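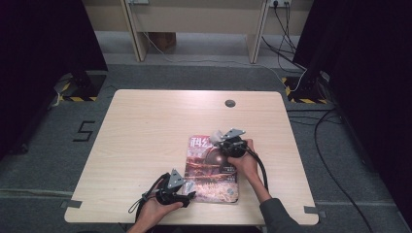 An afternoon at the Brirmont open day

My friend Tamunoemi Amadi works at Brirmont since last year, and in March she sent me an invitation for their open day. I teach drawing, so machines are not my subject, but I was curious and I went.

We were in a group with Yakubu Adeyemi, who was very patient with our questions. The tables stand on gray carpet and have numbers, and most of the time I stayed at number 5. A person holds one black gripper in each hand and does small, ordinary jobs with them. The movements are recorded, and later a robot arm must learn from them. Yakubu told us they need 400 good recordings for one job before they begin the training. For the magazine job they had 259.

The magazine was a Chinese science fiction one, with a fiery landscape on the cover. I liked this choice very much. To turn it a little and bring it straight sounds like nothing, but glossy paper is slippery and the grippers do not feel it the way fingers do. When my turn came I needed 3 attempts, and in the second I pushed it almost to my knees. There is also the cable, which you must learn to forget.

What surprised me most was how slow the good operators are. I was thinking they would be quick. Yakubu said that a hurried recording teaches the robot to hurry also, and then it drops things.

After that we had tea, and a man from Boncombe explained prices, which I did not follow so well. Tamunoemi says there will be another visit in the autumn, with the arms moving. I have already asked for a place.

Last updated: March

Contact | Copyright, all texts by the author | Back to top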